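Rolland submersible pump, 12 months on
Reviewed by Lucie Beaudoin, 09/11/2020

We are on a private borehole outside Makdale, with no mains water in the lane, so when the old pump began tripping the breaker we had to choose a new one fairly quickly. Dradby quoted for two. We took the Rolland, the dearer of the pair, and paid £1,824 including fitting, new rising main and a control box.

Thierry Coste from Dradby did the work. He was here by eight and we had running water again by teatime. He left the old pump for us to look at, and the intake was badly scaled. The only hitch was the well cap, which was the wrong size, and he came back with another later that week.

Performance has been good. Pressure at the kitchen tap is steadier than before, and you can run the shower and the washing machine together. The tank in the outhouse holds 500 litres and fills overnight without trouble. Down the hole the pump makes no noise you can hear from the house. The control box does hum, and I would not want it on a bedroom wall.

The manual is poor. The wiring diagram is printed very small and the page on dry-run protection refers to a switch ours does not have. I rang the helpline and spoke to Lærke Hviid, who emailed the right page the same day.

In July the level in the borehole dropped and the pump cut out twice. That is what it is meant to do, and both times it restarted by itself once the water had come back up. The waiting time before it tries again is fixed, though – I would have liked to be able to change it.

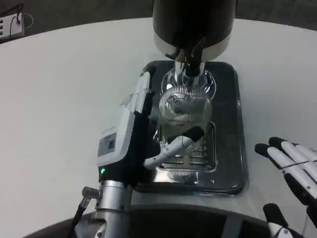 Water quality is a separate matter and no pump will alter it. Ours is hard, and we still use the Flokholm filter under the sink for drinking and for tea. The cartridge clogged quickly in the first fortnight, when the new pump was stirring up silt, but it has been normal since.

Running costs are slightly down on the old pump, going by our bills. The guarantee is two years, and Dradby want to see a yearly service or it lapses, so allow for that in the price.

I would buy it again. Eight out of 10, with the marks lost for the manual and the humming box.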